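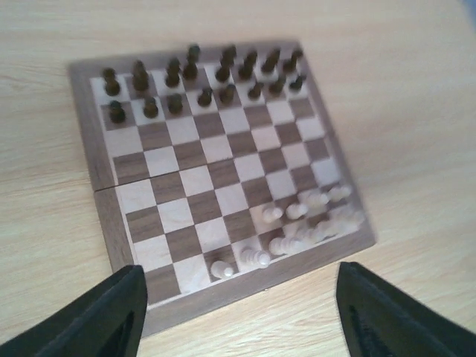 Left arm drops out partway through setting up the board, right arm keeps going

Posted by Ruairi Morrison in Small Arms & Grippers

Hi all, bit desperate here. Two arm chess table, both arms bolted to the one rail with the board between them. Surnex controller on each arm, one supply feeding the pair. It's meant to set up a game, play it, then put everything back. Worked fine all through August.

Now the left arm quits. Not every time. It'll do a heap of moves then partway across the table everything goes limp at once, wrist drops, gripper lets go of whatever it had. Twice it's come down on the board. Right arm doesn't notice and carries on with its own list, so if they were both heading for the middle you get a clout. Hit the e-stop both times but I was slow.

What I've got so far:

Log on the left says "bus timeout, id 5" and then nothing. Last clean run was 217 moves, the one after that died at 191, the one after that hardly got started.
Swapped the gripper servo (Vusus, same model). No change.
Reflashed the controller. No change.
Slowed everything to 40 percent. Went longer beofre it quit but still quit.
Supply looks steady on the meter.

If I power cycle it comes back like nothing happened. Is this a dead controller? They're not cheap and I'd rather not buy one to find out. Overview of the rig further down.
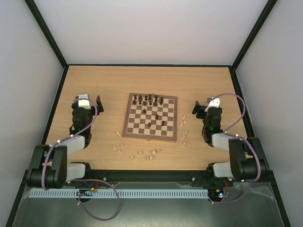
Photo: Ruairi Morrison

Edit: forgot to say, room is cool and the motors are barely warm after it happens so I don't think it's heat.

Ruotsalainen
Wouldn't buy a controller yet. Look at your purple cable on the left. It comes down past the forearm, swings out under the rail and ends up draped on the metal panel. Right one goes up in a high loop and comes down past the end of the rail. Completely different run. So the left could be tugging on its plug at long reach and the right has slack up top. Would fit with it going longer when you slowed it down too, less of a yank.

Test for it, power on but torque OFF, and keep your fingers out of the joints:
Move the left arm by hand out to the far side of the board and back, slowly, with a live ping running to id 5.
If the pings drop, stop there and wiggle only the connector at that joint. Then the one before it in the chain, the fault is often one upstream from the id that's named.
If nothing drops, wiggle at the board end under the rail.

Tie the cable down either side of each joint, not on the joint. And leave a bit of slack at the wrist.

Also, separate issue, and more important than the chess. One arm faulting has to stop the other one. At the moment you've got two machines sharing a table and neither knows the other is down. Put a heartbeat between the two controllers, 400 ms without one and both hold position. HOLD, don't cut torque, or you'll have two limp arms instead of one. Leave the e-stop as it is, that's for you. And stay out of reach of both till it's done.

wollach_bench
could be the power supply. mine did that. meter wont show you a quick dip, it's too slow, borrow a scope. or just try each arm on its own supply (tie the grounds together). also is there a light on the left elbow? I can see a green one on the right. if you've got one on the left see if it goes out when the arm drops, if it does it's power, if it stays on its probably data

Ruairi Morrison
Ok did the hand test. Pings drop every single time with the arm out past the middle of the board. Not id 5, it's the plug on 4, you can feel it shift in the socket. Reseated it and taped it for now, new lead on order. Haven't tried the scope yet wollach, will if it comes back.

Heartbeat is half written. Running the right arm on its own untill that's in. Does holding position cook the servos if it sits there overnight?

Ruotsalainen
It can, if it's stuck out at full reach with a load. Have it hold, beep at you, then you support the arm and power down by hand. Don't leave it unattended.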